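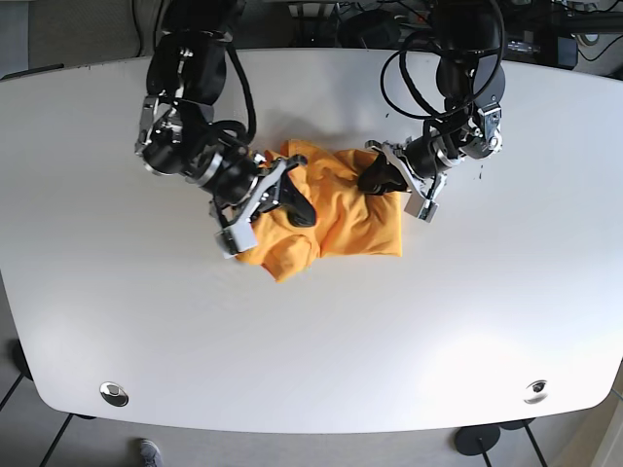 Both grippers on an orange cloth at the folding table.

How to hand off part of a folding job to a two-arm robot (and keep your folders happy)

I run the folding room at Prellov, a rental linen and workwear shop, and we put a two-arm station on the floor in January. I get asked how we set up the work around it, so I'm writing it down once. This is the people side mostly. For the wiring and software, read your own manual!

Step 1. Pick one item. We started with plain T-shirts and stayed there way longer than I wanted to. Towels looked easier to me, but Kiều Lâm, who has folded here longer than I've had keys, told me to go with shirts since they were the pile everyone avoided. She was right, so ask your folders before you choose.

Step 2. Write down how your people do it now. I stood next to Kiều for a whole shift with a notebook. She gives each shirt a little shake before it touches the table, and I'd never noticed in all those years. It's in our instructions now.

Step 3. Clear the table. One shirt goes down near the arms, and the front stays free for the person working there. No coffee, no tape gun, no phones. Wipe it at the start of each shift, lint builds up fast.

Step 4. Give somebody the stop button, by name. Ľudovít Machala has it on days. He can stop the arms whenever he likes and doesn't have to explain himself to me or anyone else. Hands stay off the cloth until the arms are parked.

Step 5. Keep a miss log. Paper is fine. In our first full week we ran 683 shirts and 135 had to be refolded by hand. That stung a bit, but the log showed most of the misses were shirts dropped in a tight wad, so we changed how we load them (looser, collar toward the arms) and the next week went better.

Step 6. Redo the job, on paper, with pay. This is the part I got wrong. I figured tending the station was lighter work, so I left the job sheet alone. But it's loading, watching, sorting misses and keeping a log, and that's tiring in a different way. We now rotate every 41 minutes (odd number, it fits our cart schedule) and the station shift pays a step higher. All 3 folders on days are trained on it.

Step 7. Talk about hours before the rumors do. I waited too long and had a rough Monday meeting over it. What I should have said up front was that the shirt hours were moving to inspection and mending, and here's the new schedule, go ahead and mark it up.

If you're adding a second item, go back to step 2 and do the notebook thing again. We're on pillowcases now and I'm already on page nine.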